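Filed under: Home & Habits, Slow Computing

My desktop computer is twelve years old, and this October I decided that I will not replace it. I want to write down why, and what I did in place of buying, because two friends have asked me and my answers were too short.

First, the price. A new machine of the kind I would like costs 900 where I live. I translate manuals and letters for a living. A text document does not need such a machine. It needs a keyboard that I like and a screen which does not hurt my eyes. 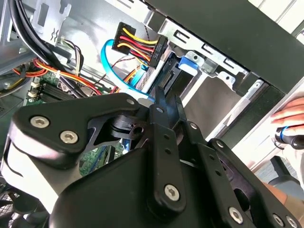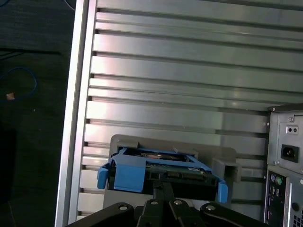
Second, the habit. When I was a child in Finland, my grandmother kept one radio for more than 62 years. She did not love the radio especially. She knew where it stood and which knob was stiff, and she saw no cause to learn another one. I find that I am becoming like her. I know that my computer needs a little time in the morning, so I switch it on before I make the coffee, and when I come back we are both ready.

So what did I do? I made a list of everything that annoyed me, and I let the list rest for a week before I touched anything. After the week, half of the complaints looked silly. The slow start was three programs which I had never asked for, and I removed them. The noise was mostly dust and an old fan. The full disk was my own fault: I had kept every draft of every translation, also the ones where I only moved a comma.

The drafts took the longest. I sat with them four evenings. Some I had done for people I don't work with anymore, and I read more than I deleted. There was one letter about a boundary wall between two neighbors, very angry and very polite, and I still remember how long I looked for the right word for "regrettable." I kept that one.

I should be fair and say what does not work so well. Video calls are poor. If Wendelin calls me from his kitchen, his voice arrives before his mouth moves. We have agreed to use the telephone, and our talks have become longer from it.

I put the money I did not spend in a separate account. My husband asks if it is for the next computer. I have told him it is for the roof.

Posted by Kaisu Oksanen, 6/12/22

3 comments

Spyros Spanos
The week of waiting is good advice. I always start with the screwdriver and make the list later, when I have parts left over.

Darnell Blackwood
Did you back up the drafts before deleting? Please say yes.

Kaisu Oksanen
Yes, Darnell, twice. I am slow but I am not brave.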